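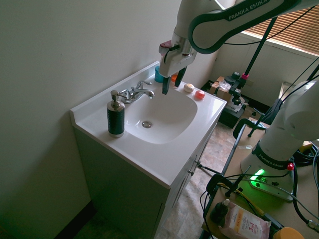
*White basin, chrome faucet, black soap dispenser.*

So I'd been at the Skellen for two days, which is a spa hotel up above Utstead, and my whole job was to clap at the right moments. My boss had the keynote. I had the clicker, the backup clicker, and a phone full of texts asking where the good water was (there were three kinds of water, and people had opinions).

The company is called Forkix. We make a sleep score. You wear a band, you wake up, and it tells you whether you slept, and then you feel bad or good depending. I'd worked there four years and had worn the band for maybe 23 nights, a thing I did not share at dinner.

At five in the morning on the last day I gave up on my bed and went down to the hot pool in my robe. There was one other person in it, an older woman with a towel on her head, and she asked what I did, and I told her, and she said, "Oh! You're with the sleep people. I'm in your study."

I said which one.

"The big one. I'm one of the 348."

Now, I knew that number. I had typed that number! It was on slide 5 in a font so large we'd had a meeting about it. Three hundred forty-eight adults over sixty, all sleeping better after one month with the band. In my head they'd always been a sort of gray bar. I had never pictured one of them with a towel on her head.

"And did you?" I said. "Sleep better?"

"Well, I got a dog," she said. "In the second week. So I was walking up to four miles a day, and I was out cold by nine. I wrote that in the comments box."

I didn't know we had a comments box.

I got out of the water and went upstairs and opened the study folder on my laptop, dripping all over the desk, and there it was, the last column, way over to the right where you'd have to scroll on purpose. I read until the breakfast bell. Somebody had retired. Somebody's husband had finally moved his snoring to the den. One just said *new mattress, a Takagi, heaven*. One said *I like it when the little moon comes up*, and I read that one a few times.

My boss was backstage by then, doing the breathing thing with the shoulders. I told him about the dog. He looked at me for a while.

"One dog," he said.

"One mattress, too. And a den."

He went out there and I stood by the curtain with the clicker. Slide 2, slide 3, slide 4. The room was full and smelled like eucalyptus, and she was in the third row with her hair dry now and her glasses on, holding a pen. He nodded for the next one. I had my thumb right on the button — and I just kept it there.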